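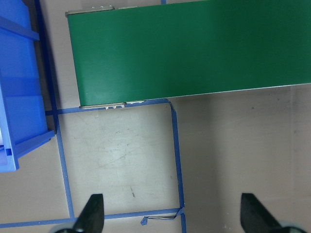
A green conveyor belt with a metal side rail, next to a blue plastic storage bin.

Trullano to change bottle sorting at Prondach depot

27/01/2023

Container recycler Trullano will change the way glass and plastic are separated at its Prondach depot from July, the company said in a notice to account holders.

Glass will be taken at a separate counter and will no longer be mixed with plastic and aluminium. Loads of more than 1000 containers must be booked the day before. The daily limit for a single account stays at 3000.

Colour sorting of glass will move to the Mesico plant, which already handles nearly all of the region's clear bottles. Labels may be left on. Lids must come off — metal ones go in the aluminium stream. 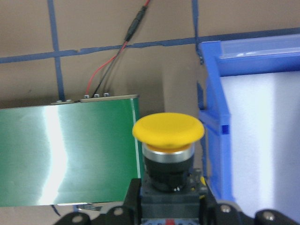
A push button with a yellow mushroom head.

Trullano said the depot would close for 7 days while the new counter is fitted. Customers can use the Tazi site during the closure, where the same refund applies but bulk loads are not accepted.

Refunds will be paid to accounts within three business days, as at present. Cash payment at the counter is unchanged for small loads.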